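This site uses cookies. By continuing to browse you accept our cookie policy.

Lusar headset: a long test on short sectors

Aug 22, 2019 | By our regional flying desk

2271 shares

The Lusar is a noise-canceling headset sold to crews who fly small turboprops. We used one for six months on the Skumside to Skurard run, in a 36-seat airplane with a loud cockpit and a schedule that leaves little time between legs.

Noise reduction is good. Propeller hum drops as soon as the unit is switched on, and radio calls come through without much hiss. It does less for the high whine from the air vents, and anyone moving over from a more expensive headset will notice that on the first leg.

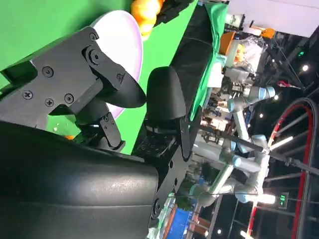 Orange fruit and a white plate with a black gripper.

Comfort held up better than we expected. A sector on this route takes 90 minutes, and we often flew four in a day. The ear seals are soft and work well with thin-framed glasses. Thick frames break the seal and let the noise back in. The head pad is too thin — by the last leg there was a sore spot on top.

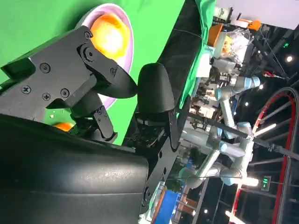

Black gripper fingers facing each other, green surface between them.

The control box is the weak part. The volume wheels are small and stick out, so they get bumped whenever the cable is moved. Twice we lost the left side on descent and found the wheel turned all the way down. The clip is stiff and did not break, but it won't grip a thick jacket.
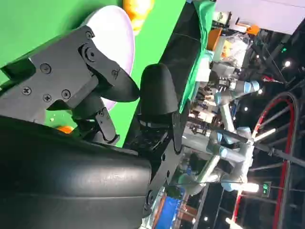

CREW GEAR

Battery life was fine. A fresh set lasted through a normal week of flying, and the warning light came on early enough to finish the day. With dead batteries the headset still passes audio, just without the noise canceling.

We also tried the older Chukwu on the same airplane. It clamps harder and weighs more, but its microphone stays where you put it. The Lusar boom drifts down and needs pushing back up several times a day.
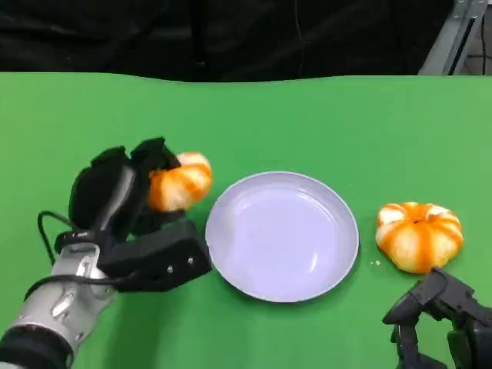

Peeled mandarin oranges and an empty round plate on a green tabletop.

The carry case is soft and has no room for spare batteries. Replacement ear seals took most of August to arrive.

We would buy the Lusar again for short regional work. Pilots who wear thick glasses should try one on first.

6 comments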